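4.2 Budgeting for the second cell

The capital request submitted to Morkgate in June covered two arms, two grippers and the aluminum frame to hang them on. It did not cover anything for the arms to pick up. Procurement classed bottles, hand tools and storage under "consumables, minor," a category that required a separate form and, as Palumbo discovered, a separate signatory. The form came back twice. The arms were approved on first reading.

Figure 3. The bimanual cell during the tidying task, with both arms on the front rail and the drawer cabinet open.

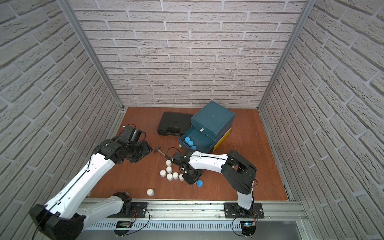
Our costing followed the template used at Pruretside, which divides spending into hardware, integration and "other." We recommend that anyone adopting the template begin with "other." Over the life of the project it absorbed 25 per cent of the total, much of it cabling, clips, brackets and replacement wrist mounts, none of which had troubled the original spreadsheet. Babaei kept a ledger of every purchase under $60, and by the close of the project it held 1,247 lines. The finance office asked whether it could be shortened. It could not.

Task objects were chosen for price and awkwardness, in that order. Small bottles are cheap, roll away from a careless finger and can be replaced at any hardware store. A hammer is heavy at one end, a property that every grasp planner we trialled treated as a personal affront.
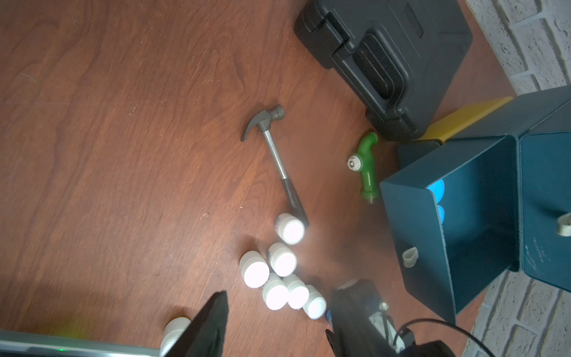

Wrist cameras deserve their own budget line. The Dulico quotation bundled them with the grippers at a discount, which looked generous until Schwerdtfeger priced the spares. Colombo's revised plan therefore carries up to 2 spare cameras per arm and moves lighting out of the building allowance, where it had been competing with a new kitchenette. The Monti quotation listed cameras separately and cost more on paper, though the difference narrowed once freight and mounting hardware were added to both. We return to maintenance contracts in Section 4.3.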